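Duas mãos para um tubo de ensaio

Serpil Altıntaş chega ao laboratório da Sterent antes das oito e só se senta depois de sair o último grupo. No dia aberto de junho passaram por ali 40 visitantes em grupos de 10, e foi ela quem conduziu as demonstrações. Falámos no intervalo da manhã, na sala ao lado.

A engenheira trabalha em manipulação com duas mãos há três anos. Antes disso programava braços industriais na Weltby, onde as peças eram de aço e chegavam sempre na mesma posição. "Era um trabalho mais previsível", diz. "O vidro obriga-nos a pensar na força de outra maneira. Se a mão aperta pouco, o tubo roda. Se aperta muito, temos de ir buscar a vassoura."

A tarefa escolhida para o público foi a passagem de um tubo de ensaio de uma mão robótica para a outra. Altıntaş explica que o momento difícil é aquele em que as duas mãos tocam no tubo. "Uma tem de largar e a outra tem de segurar, e há um instante em que ambas puxam um pouco. É aí que se perde a maior parte das tentativas."
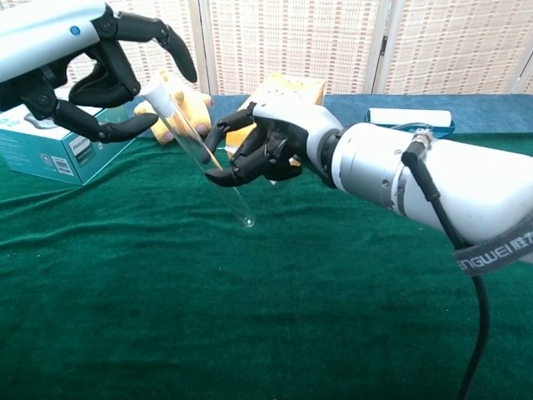

As duas mãos robóticas com o tubo de ensaio, sobre a mesa coberta de veludo verde.

A equipa fez 900 tentativas nos meses anteriores à visita. Quando lhe pergunto quantas correram bem, prefere não dar um número. "Depende do que se considera correr bem. Se o tubo chega à outra mão torto, para um visitante é um sucesso. Para nós, não."

As perguntas do público foram quase sempre sobre emprego e sobre preço. Ferenc Szilágyi, técnico de análises que veio com um grupo de colegas, quis saber se o sistema já podia trabalhar num laboratório clínico. Altıntaş respondeu-lhe que não. "Um técnico faz isto sem olhar, enquanto fala com alguém", diz. "Nós ainda precisamos de uma mesa preparada e de uma pessoa por perto."

O passo seguinte é tirar a rolha com uma mão enquanto a outra segura o tubo – um movimento que a equipa começou a ensaiar na primavera. Para o público, isso fica para outra visita. O grupo seguinte, de 10 pessoas, já esperava no corredor, e Altıntaş voltou para junto da mesa.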